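Small parts sorting

Small parts sorting is the separation of loose hardware and components, such as nuts, gears, washers, capacitors and terminals, into groups that can be stored or counted. It is a routine task in repair shops, school workshops and home hobby rooms, and is usually done by hand on a flat surface with one or more open bins.

Work surface

A bare tabletop is often too slick for the job. Round parts roll, and thin ones are hard to pick up with the fingertips. A foam board or rubber mat laid over the table keeps pieces where they are set down. Pale colors are preferred for dark hardware. Felt is less suitable, as its fibers catch on gear teeth and threads.
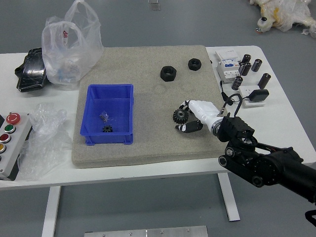 Nuts and a spur gear on a beige foam board, with a blue storage bin at left and capacitors along the right side of the table.

Bins

Shallow rectangular bins with an open top are the most common type. Many have a low front edge so that parts can be slid out with a finger. Deeper bins hold more but tend to hide the smallest pieces under larger ones. Cabinet systems with small drawers are used for long-term storage; the Trernley cabinet, a wall-mounted model, has 144 drawers in 9 columns.

Methods

Parts are generally sorted first by kind and then by size. Hex nuts are grouped by thread, checked against a bolt or a thread gauge, as nuts of similar width can have different pitches. Spur gears are grouped by tooth count and bore. Electrolytic capacitors are grouped by capacitance and voltage rating and are kept apart from metal hardware, which can bend their leads. Hatsue Ichikawa's handbook for the Furukawa workshops recommends handling no more than 4 kinds of part at a time.

See also

Parts cabinet
Thread gauge
Kitting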